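Fluvutach Regional Air Users' List - Archive
Subject: Re: Parkthorpe - Brivberg summer timetable and aircraft substitution
Last updated: June 23, 2023

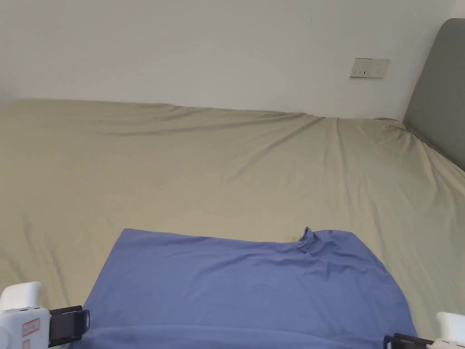 To all subscribers,

The Secretariat has received a number of replies to the message quoted at the foot of this one. Most of them ask the same questions, and it seems best to answer on the list.

The position on the Parkthorpe - Brivberg route is as follows. The carrier, Pinheiro Regional, has confirmed in writing that it will withdraw its two older turboprops from the route at the start of July. They will be replaced by one larger aircraft of the same general type, based overnight at Brivberg. The present schedule of 9 return flights a week will fall to 6. The early departure from Parkthorpe will be lost on all but two mornings, and the late return from Brivberg will leave 40 minutes sooner than it does now.

The carrier states that the total number of seats offered over the season will not fall. We have looked at the figures supplied and accept that this is correct on paper. It does not settle the matter for members who travel for work or for medical appointments. A passenger who can no longer go and return on the same day has lost the service in practice, whatever the size of the cabin.

Several subscribers asked whether the change is permitted under the route agreement. The agreement sets a minimum number of seats per season and a minimum number of operating days per week. It does not set a minimum number of flights, and it says nothing about the time of the first departure. The Secretariat raised this gap when the agreement was last renewed and was told that it would be dealt with in the operating schedule attached to it. The schedule was later replaced by a shorter text in which the point does not appear. We have asked the regional transport office for both versions and will place them in the list archive when they arrive.

On compensation for bookings already made, the carrier has given these undertakings:

- Passengers whose flight is canceled may move to any other flight on the route within 14 days, without charge.
- Passengers who do not wish to travel on another date may have a full refund to the original form of payment.
- Where the new timetable makes an overnight stay in Brivberg necessary, the carrier will pay for one night in a hotel of its choosing, provided that the booking was made before the change was announced.

Members should note the last condition with care. It applies to the date of booking and takes no account of the date of travel. Holders of multi-trip books are not mentioned in the undertakings at all. We have written to ask how they will be treated. Until there is an answer, we advise members with unused coupons to keep them and not to exchange them for vouchers.

One reply suggested that the runway at Parkthorpe may be too short for the larger aircraft at full load. The airport has told us that the published length is sufficient for the type in normal conditions, and that on hot afternoons the operator may have to limit the number of passengers or the amount of baggage. The Secretariat is not in a position to judge the technical question. We have asked that any such limit be announced at check-in and entered in the monthly service report, so that it can be seen how often it occurs.

Freight is a separate subject. The larger aircraft has a bigger hold but a lower door, and two shippers have said that their standard crates may not pass through it. Those affected are asked to send crate dimensions to the list address with the word "freight" in the subject line.

The Secretariat will meet the carrier and the transport office in July. Written statements from members will be put before that meeting. Statements should be no longer than one page and should give the flights normally used, the reason for travel in general terms, and the effect of the new times. Please do not send booking references or medical details to the list, as all messages are kept in a public archive.

For the Secretariat
Fluvutach Regional Air Users' List

> Earlier message
> Subject: Parkthorpe - Brivberg summer timetable and aircraft substitution
>
> To all subscribers,
>
> We have been informed by Pinheiro Regional that changes are planned
> to the Parkthorpe - Brivberg service. The carrier cites the cost of
> keeping two aging aircraft in service and delays in the supply of
> propeller parts.
>
> According to the notice, the route carried 3,000 passengers in the
> spring quarter. The carrier expects that 470 existing bookings will
> be affected by the new timetable and says that each passenger will
> be contacted directly. Passengers who booked through an agent should
> expect to hear from the agent.
>
> The notice does not say whether the change is for the summer only or
> will continue into the winter season. We have asked for this to be
> made clear.
>
> Comments are invited from members, in particular from those who use
> the first departure from Parkthorpe. Please reply to the list and
> keep the subject line unchanged so that messages are filed together.
>
> For the Secretariat

With regard to the question in the fourth paragraph of the quoted message, the carrier's reply is that no decision has been taken on the winter season - a draft winter timetable will be sent to the transport office for comment before it is put on sale. We have asked to receive it at the same time.

Contact: the list Secretariat, by reply to this address | Copyright Fluvutach Regional Air Users' List | Back to top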